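Search this site Go Search results for: Menu closed

Recording Garment Demonstrations With a Hand-Held Gripper

Part 2 of the Hemmin guide. Part 1 covered mounting the camera and printing the tag labels. Read it first if your gripper isn't assembled.
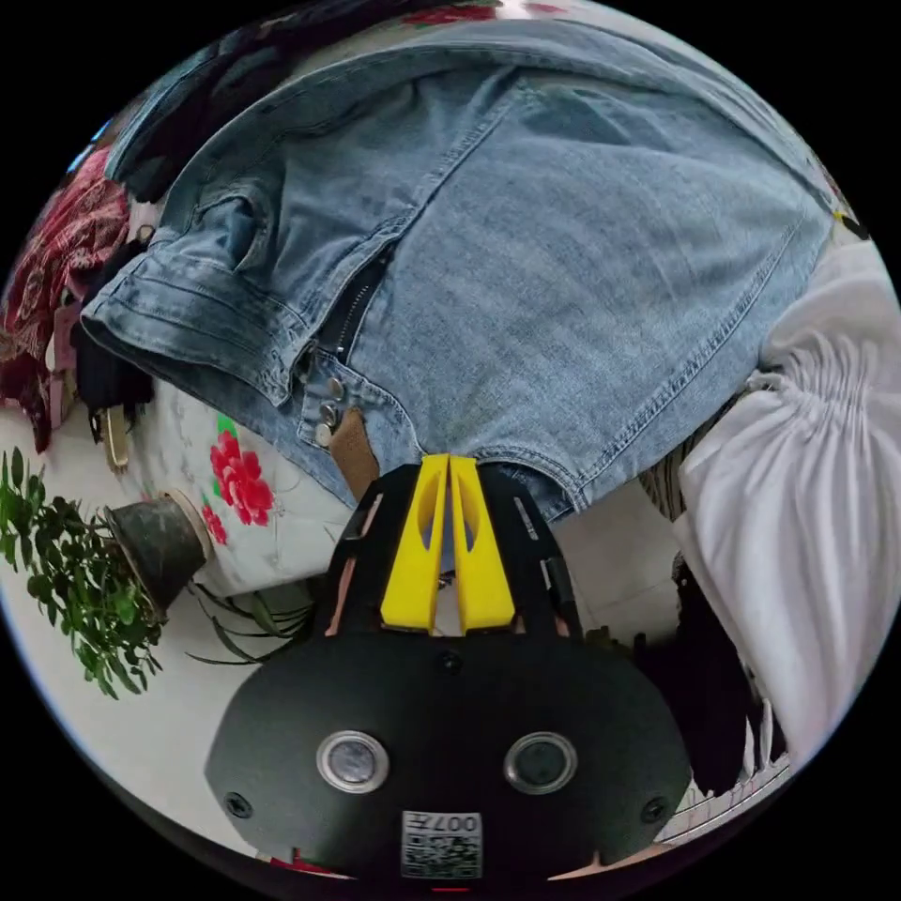
Most of the trouble in a clothing dataset comes from the recording sessions, and most of that can be avoided before you press the button. These are the steps we use for Hemmin, our set of pick, drag and fold demonstrations on ordinary clothes in ordinary rooms. They should work for any soft-object task.

Before you start

You need a charged gripper, an empty memory card and a pile of mixed clothing. Mixed matters. Our first batch was almost all T-shirts, and the policy we trained on it did badly on anything stiff. Denim holds its shape when you lift it, a ruffled cotton top collapses, and a quilted cover does something in between. Put all of these in the same pile and let them overlap.

Don't clear the room. If there are plants, shoes or a chair near the clothes, leave them where they are. A model that has only seen a shirt on a bare table will reach for the wrong thing in a bedroom.

Step 1. Calibrate

Open and close the fingers fully, 2 times, with the camera already recording. The software reads the tag positions from these and works out the finger width for the rest of the card. If you swap fingers, do it again.

Then walk slowly around the work area with the camera pointed at the clothes. This is the mapping pass. Keep it steady and come back to where you started. Blank walls and glossy floors are the usual cause of a failed map, so point the camera at things with texture.

Step 2. Choose one action

Each demonstration is one action on one garment. "Pick up the sleeve and lay it across the body" is one action. "Fold the jacket" is four or five, and you should record them separately unless you are collecting for the long-sequence set. Say the action out loud before you begin. The audio is stripped later, but the person doing the labels can use it.

Step 3. Approach, close, lift

Hold the gripper the way a robot wrist could hold it. People tend to twist their arm into positions no robot can reach, mostly when going for something close to their own feet. Move around the pile and come at it from a better side.

Come in at a moderate speed. Close the fingers on a hem, a cuff or the edge of a seam, where there is something to hold. Try to avoid buttons and zippers. The fingers slip on metal, and a slip at the moment of closing is hard to label. If you do slip, keep going and try again in the same recording. We keep recoveries. Out of 1,492 clips in the current release, 98 include a second try, and those turned out to be some of the most useful ones.

Keep your free hand out of it. If you need to hold the cloth down, stop the clip and mark it as two-handed.

Step 4. Release and back off

Open the fingers all the way and pull straight back before stopping the recording. Clips that end with the fingers still on the cloth teach the policy to never let go — we lost most of a Sunday to that one.

Step 5. Reset

Toss the pile. Don't arrange it. Turn at least one garment over or inside out, and bring something from the bottom to the top. After every 20 clips or so, shift the whole pile to another part of the floor.

Step 6. Check the card

Copy the files to the Skala folder and run the check script before you pack up. It lists clips where tracking dropped, where the tags were hidden or where the fingers never closed. Record replacements while the room is still the same. A good afternoon at the Brovham site gave us 192 usable clips, with two people taking turns so that nobody's wrist got tired.

Common problems

Tracking lost close to the cloth. When one garment fills the view, there is very little left to track against. Start the approach farther back and don't linger at close range.

Dark clothing. Navy and black fabric in shadow lose all their folds. Open the curtains or add a lamp, then redo the mapping pass.

Finger width jumps around. Clean the lens, then check that loose fabric isn't covering the tags.

Part 3 covers labeling and export to the Juvby format.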